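Looking After Your Clothes, Session 4: Shorts and Other Awkward Shapes
Handout to go with the talk. Notes by Oleksandra Horobets, 8/3/21

Last time we did shirts, and a few of you stayed behind to tell me that shirts are fine, it's shorts that drive you mad. I'm with you! A shirt has a collar and shoulders to tell you where you are. Shorts are two short tubes with a bit of elastic or a drawstring at the top, and they go sideways the moment you let go. So we're giving them a whole session.

Before you fold anything

Do your shorts on a table if you've got one. A bed is too soft and the fabric sinks into the duvet (I did mine on the bed for years and wondered why they came out like pasties). Empty the pockets, do up any zip, and turn them the right way out. If there's a drawstring, pull the ends level and leave them loose for now.

Lay the shorts down with the waistband away from you and the legs towards you. Then do one leg at a time. Smooth from the waistband down to the hem with the flat of your hand, and give the hem a little tug outwards. The second leg is nearly always the one that rolls over on itself, so look for a flap along the outside edge and turn it back before you carry on.

The fold I use

Bring one leg over on top of the other so the hems meet and the side seams sit together. You'll have a pointy bit sticking out where the crotch seam is – tuck that in and you've got something close to a rectangle. Tuck the drawstring in too. Then fold up from the hem, once for long shorts in a deep drawer, twice if you're standing them on end in a shallow one.

Rostyslav Bilyk, who takes the other group, rolls his from the waistband down. I find rolled shorts come undone in the drawer, but they're very good in a rucksack, so try both and please don't tell him I said so.

Sports fabric

Slippery shorts need a bit more patience. Fold them slowly and press each fold with your palm for a moment. If you pick a pair up by one spot in the middle you'll get a twist of cloth and have to start again, so two hands, one at each side of the waistband.

For next time

Bring two pairs, one cotton and one sports, and a drawer divider or a shoebox. We'll do the sorting exercise first and then about 20 minutes of folding. The Zitus booklet has a decent page on drawstrings if you want to read ahead.

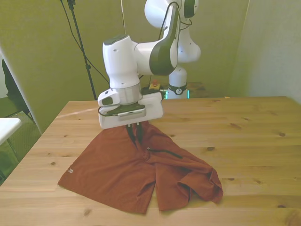
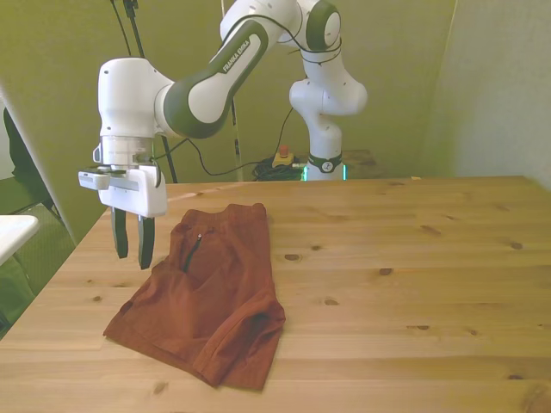
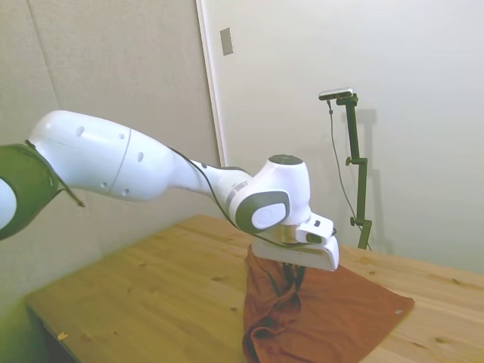 Rust-coloured fabric on the pale wooden table: shorts bunched at the waistband (first), shorts laid flat (second), cloth pulled up into a twist (third).

Related handouts
Session 2: Socks, pairs and odd ones
Session 3: Shirts with and without buttons
Drawers that shut: a short guide
Packing a rucksack (Rostyslav Bilyk)
November workshop: putting summer things away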